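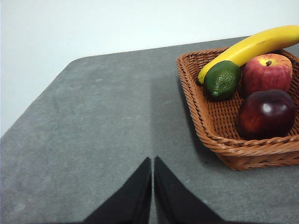
Table wipe-down and reset help wanted, Trondstead, room 36

Need 3 people for evening shifts, start in November. Clearing tables, wiping down, putting stuff back in the baskets. Gray tops show every smudge so pls be thorough. No experience needed, we'll show you.

Shifts are short, 100 a shift, paid same week. Own shoes, closed toe. Cloths and spray provided by Rarkel.

Can't do evenings? Ask anyway, mornings might open up latter.

Call ext. 2229 or leave a note at the Nema desk. Apply by 2024-07-28.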